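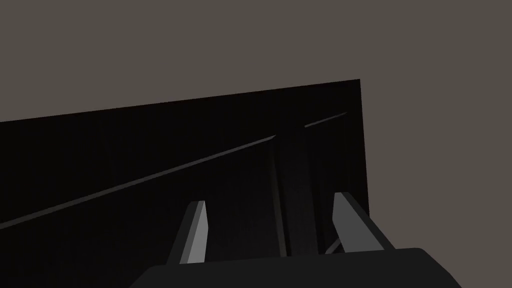

Wrist view in sim, fingers open, facing the dark cabinet.

Monday. Batch 4 of the cabinet task for Kustine. Goal is 50 demos, same start pose family as batch 2, black finish this time.

The black finish is hard to teleop against. Apart from the two thin highlights there's little to judge depth by. Eyvindur wants the light left alone so the set matches Hedegaard's. Fine for now.

Stopped at 40. Tossed the ones where I bumped the panel on approach.

To do:
- finish the last 10
- log finger width along with the wrist pose
- ask Eyvindur if failed approaches get their own folder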